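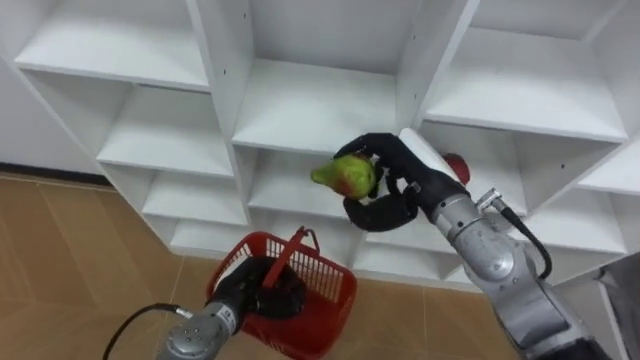
Tullora Shelf-and-Basket: data card and house rules

Version 1.2, updated May 22, 2022

Hi! If you've just cloned this, please read the rules before you touch the episodes folder. I wrote most of them after getting something wrong myself, so they come from the shop floor (well, the Drirnholm practice room) and they're a bit bossy in places.

What's in the box

Tullora is a set of teleoperated episodes of a humanoid handling fruit at an open shelving unit while it carries a shopping basket in the other hand. There are 33 sessions in this release. Each one has a head view, at least one fixed view of the room, joint states for both arms and hands, and a session sheet filled in by whoever was running the session.

The layout is dull on purpose:

episodes/ – one folder per session, numbered in recording order
sheets/ – the session sheets as plain text
labels/ – exports from Jamorel, our labelling tool
rules/ – the long version of what you're reading

If you only want the labels, you can skip episodes/ entirely and save yourself a very long download.

Rules for the room

These are the ones I'd keep if I had to throw the rest away.

1. Support line on before power on, and it stays on until the power is off again. Whoever clips it also checks it. Then the second person checks it too.

2. Two people in the room, always. One drives, the other stands by with a hand on the stop and does nothing else – no phone, no tidying the fruit, no "I'll just move this cord".

3. Cables go behind the robot and get a slow look all the way along before each session. If a loop has crept near the feet, stop and re-lay it with the power off.

4. Nobody reaches into the shelves while the arms are live. If a piece of fruit rolls to the back of a compartment, end the episode and mark it.

5. Sessions stop at 20 minutes, even if you're having a great run. Drivers get sloppy well before they notice it, and I'm including myself here (my worst grasps are all at the tail end of sessions recorded before we had this rule).

6. Keep walking space clear between the shelves and the bed. We practise in a furnished room because that's the kind of place we care about, but furniture means the standby person needs a proper way out, agreed on before you start.
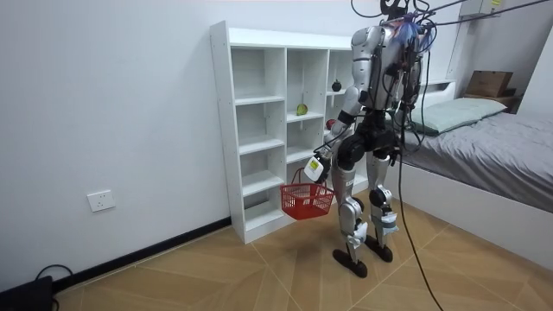
Side-on room view: basket at the lower shelves, fruit in the middle and right columns.

Rules for the fruit and the basket

Fruit goes in a whole compartment or it doesn't count. A pear balanced on the front edge of a shelf is a failed place, even if it stays there all arvo. We argued over this for ages and I'm not reopening it!

The basket stays in the same hand for the full episode. If it has to swap hands, that's a new episode with its own sheet. The reason is boring: the labels say "carry hand" and "work hand" once at the top of the file and everything downstream trusts them.

Write down the starting position of every item before the first move. Columns are left, middle and right as you face the unit, and shelves are counted from the bottom up. The columns don't all have their shelves at matching heights, so please don't write "second row" and hope for the best. Give the column first, then the shelf within that column.

Describe colour as you see it on the day. "Yellow-green with some red" is a perfectly good note. "Ripe" isn't, because the next labeller can't check it against the video.

Release only when the item is resting on something. Hovering drops are quick, they look clever and they teach all the wrong habits. After release, hold still for three seconds so the labeller gets a clean end point.

Rules for labelling

Label what you can see in the view you're labelling. The fixed view often has the robot's own body in the way of the right column, and it's tempting to fill in the gap from memory or from the head view. Please don't. Jamorel has a "hidden" tag and I'd love to see it used a lot more than it is.

If two views disagree, keep both labels and add a line to the notes. Don't average them, and don't pick the one you like. I go through the disagreements in a batch and I'd much rather have a messy pile than a quietly tidied one.

Failures stay in. Dropped fruit, bumped shelves, a basket snagged on the way past – all of it gets labelled and shipped with the rest. The only things we pull are episodes where a rule for the room was broken, and those get a sheet of their own in rules/ so the next crew can read what went wrong.

About 20 of the sessions have been labelled twice by different people. The double labels are in labels/second/ and they're worth a look if you want a feel for how fuzzy "grasp complete" can be. 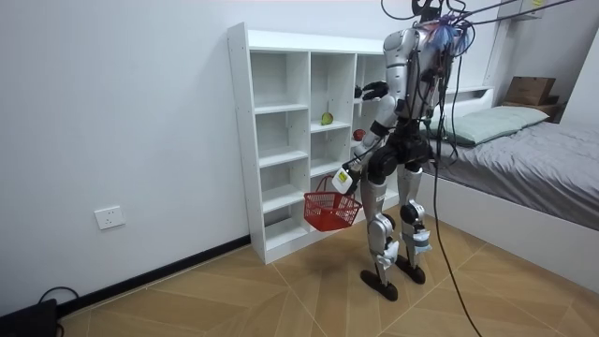 Known gaps

One room, one shelving unit, and not much variety in the fruit. If you train on this and then wonder why your model is hopeless with bananas, well, now you know.

The lighting is mostly even. We've got hardly any evening recordings, and the ones from October have clock drift between the head and fixed views that I've corrected by hand. Treat timing in those as good enough for labels and not good enough for control work.

There are no people in reach of the arms in any released episode. Please don't use the set to support any claim at all about working safely beside people. It wasn't recorded for that and it can't tell you.

Using it and sending things back

You can use Tullora for research and teaching. If you want it for a product, write to the Pelletier desk (the address is in LICENCE.txt) and ask first. They're friendly, just slow.

If you record your own sessions to add, follow the room rules as written, include your sheets, and tell me who stood by on the stop. Contributions without a standby name go straight back, no hard feelings.

Spotted a wrong label? Open an issue with the session number, the view and the time. One issue per session, please, or I lose track. The next fixes I've got queued are the hand tags in the early sessions and a spelling mess in the fruit list (grey and gray, my fault).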